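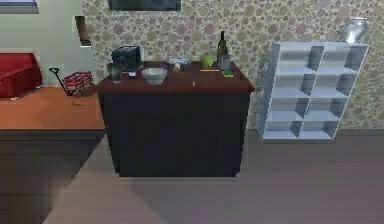
The Working Life Desk

Home Features Workplaces Columns Archive Subscribe

Print this page | E-mail this story
Shares 40 | Comments 8

The Housekeepers Who Set the Table for the Robots

16/05/2022

Canan Gökçe spent years cleaning up other people's breakfasts. These days she makes the mess herself, on a screen, and she is wonderfully good at it.

Gökçe works for Listimik, a company that looks after furnished apartments rented by the week. Last November it began trying out Litier, a tidying system that pairs a wheeled robot arm with a great deal of practice in made-up rooms. The rooms are built on computers by a small team in the back office, and more than 3,000 of them now exist. Each one is a place the robot can try to clear a surface, get it wrong, and try again without breaking a single real glass.

The one at the top of this page is typical of her work. The cabinet with the dark red top is one she keeps coming back to, and she loads it up the way a guest might on the last morning: coffee maker in the corner, big pale bowl in the middle, a tall green bottle toward the back, the sponge left out with everything else. The wallpaper with the circles was her choice too. She says it reminds her of an aunt's living room, and she was delighted to find out that she could put it on any wall she liked.

"The engineers used to make very polite rooms," she told me, laughing. "Everything had space around it. I told them, have you ever met a guest? People put a glass right where the next thing needs to go. They leave a crumb and they go to the airport."

That remark changed her job. She had been asked in for an afternoon to look over the early rooms, and she filled so many pages with notes that the team asked her to stay on. She now spends half her hours in the apartments and half at a desk, and she has a new pay grade to go with it (she pushed for that, and I was glad to hear she got it).

Ademir Sales runs the practice rooms. He came from video games and still talks about lighting with his hands. What excites him is how quickly an idea from the cleaning floor can become something the robot has to deal with. A housekeeper mentions in the morning that clear glass is hard to spot against a pale wall, and by the end of the shift there are fresh rooms with clear glasses and jars and vases all over them! He shuffles the furniture as well. A blue cube shelf might stand empty beside the cabinet in one room and be stuffed with books in the next, or vanish completely.

"I can make a bowl," he says. "I can make a thousand bowls. But I don't know where a bowl goes when somebody is late for a train. Canan knows."

Walking the apartments with the morning crew, I could see where all this is heading, and also how far it has to go. Listimik has 2 of the robots in real use, both in the same building, and they mostly clear kitchen counters while a person does the bathroom and the beds. They are slow. One took so long over a teaspoon that the housekeeper I was with finished the whole bathroom and came back to watch. Still, she likes it. Her wrists hurt less, she told me, and she has stopped dreading the apartments where a family has stayed.

Other people on the crew are less sure, and they were open about it. The company has promised in writing that no one will lose hours to Litier through the end of the trial. A few of them would like to know what comes after that, and when I asked the managers, the answer was a friendly one with no date in it. Some of the older staff have no wish to sit at a screen either, however good the chair is. The crew now has a standing hour with the managers where all of this gets aired, and I hope it outlasts the trial.

The part I keep telling my friends about is the argument over sponges. For weeks the robot put every sponge in the trash. The programmers thought this was fine, because a used sponge is trash. The housekeepers were outraged. A sponge goes by the sink unless it's falling apart, and they all knew at a glance which kind they were looking at. It took a long meeting and a whole bag of old sponges on the conference table to work out how to describe the difference, and the people explaining it were the cleaners. The people taking notes had the degrees.

A second firm, Cavalcanti, which manages student housing, will start with the same system next term and is sending some of its own cleaners to learn room building from Gökçe. She is already planning what to show them. Her latest project is a bedroom floor in a building she calls Wultari, after the old name of the street, and she wants it knee-deep in laundry.

"Students," she said, pulling up a chair and reaching for the mouse. "Now I get to have real fun."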